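Apartment listing says "furnished" but won't say with what

Posted May 29, 2023 in Renting & Moving
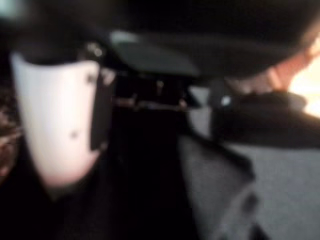 I'm moving to Bremville in August and found a one-bedroom on Buckley for 1328 a month, furnished. I asked for a list of the furniture and the landlord wrote back "the usual." He wants a 500 deposit before I see it. Is "furnished" a legal term or a mood?

Gisela Voß

Petrică Gavrilă
A mood, mostly. Check your state's rules, but don't count on them defining a couch. Get an inventory in writing, with the condition of each item, and have both of you sign it before any money moves. My last "furnished" place came with a bed frame, a lamp and nine curtain rings. No curtain. I signed for the rings at move-in and they still tried to bill me 132 for "missing drapery."
Also, don't pay a deposit on a place you haven't seen. Ask for a video call from inside the apartment.

flolus_fan
just buy a mattress

Gisela Voß
Asked for the video call. He says the usual is being cleaned.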